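Unit 6: Good practice for simulated manipulation trials
Course notes, G. Thiele

6.1 Scope

These notes cover trials run in simulation before any code is loaded to the Alton cell. They do not replace the site safety rules, which apply as soon as a physical arm is powered. Students on the Harkar stream should read section 6.4 first.

6.2 Scene definition

Every scene must be stored as a versioned file. The file lists each object with its shape, dimensions, mass, friction value and starting pose. Colour is recorded too, as the vision module uses it. Units are metres, kilograms and radians. A scene that has been edited by hand during a run is a new scene and gets a new number.

Backgrounds and lighting may be varied freely between runs. Contact settings may not. Long shadows and glossy surfaces are useful for testing object detection, and at least one lighting condition in each batch should include them.
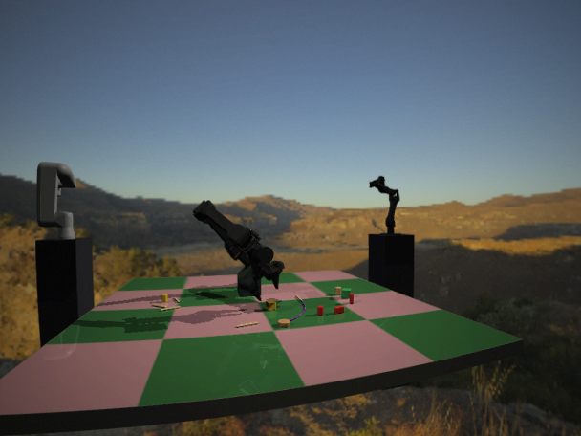 Small parts need more care than large ones. Thin sticks and cords are prone to passing through a surface when the time step is too coarse. Halve the step and repeat the run; if the resting poses differ, the original step was too long and its results are discarded.

6.3 Arms sharing a work surface

Where more than one arm can reach the same surface, each must have a defined keep-out volume. Idle arms stay in the collision model at their parked pose. Removing them to speed up planning is a common fault in submitted work and will be marked as an error.

6.4 Logging

Record the random seed, the scene number and the solver version for every run. Failed grasps are logged in the same way as successful ones. The Heitmann batch held 652 runs, of which 171 had no seed recorded and could not be repeated. Those runs were left out of the analysis.

Logs go to the Stondatico share by the end of July.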